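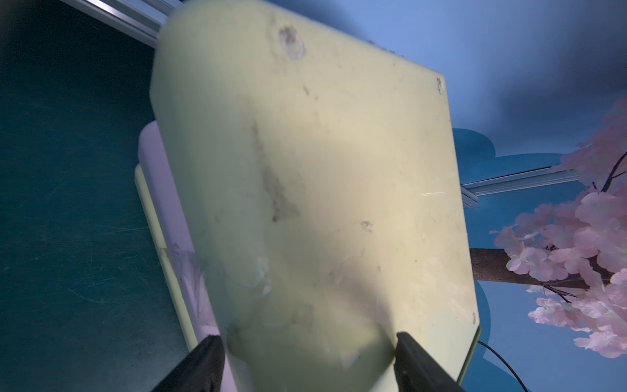
## 4. Setting up a recorded run

Read this section before you touch the arms, even if you ran the Akolgo bench last year. Half of what people remember from last year is wrong.

1. Switch on the left arm, wait for it to settle, then switch on the right. The Jarent software claims the order doesn't matter. I'd do it this way anyway.
2. Open and close both grippers 5 times with nothing between the fingers. If one lags, stop and re-home it.
3. Set the speed to 20 percent. The slider goes higher, and the default profile will happily let you use it.
4. Check that each cable has slack through the arm's full reach.

**Caution:** The stop button cuts motion, but don't count on the arm holding its pose. Keep your hands off the table while either arm is live. 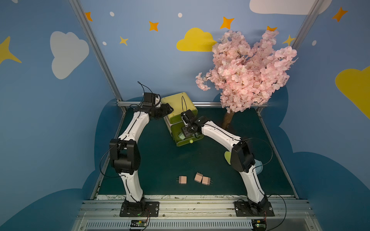
Roy Fairclough

### 4.1 The drawer task

One arm steadies the storage box and the other works the drawer. The plugs start on the table, in front of the box.

1. Set the box toward the back of the table. Leave it at a slight angle — teams that always square it up get great scores in practice and poor ones on Friday.
2. Lay the plugs where both arms can reach them. Prongs can point any way.
3. Start recording, then move. If you forgot to record, the run didn't happen.
4. Stop recording with the grippers clear of the box.

**Note:** The Darnia handout says 500 runs will give you a reliable drawer pull. I have yet to see the evidence. Our club has 1,599 on file, and plenty of those are the same easy pull from the same spot. Move things between runs.

**Note:** "Auto-grade" marks a run as passed when the gripper closes. It does not check that anything is in it. Watch the playback yourself and write down what you see, failures included.

Save to the Fallus folder under your team name before you power down.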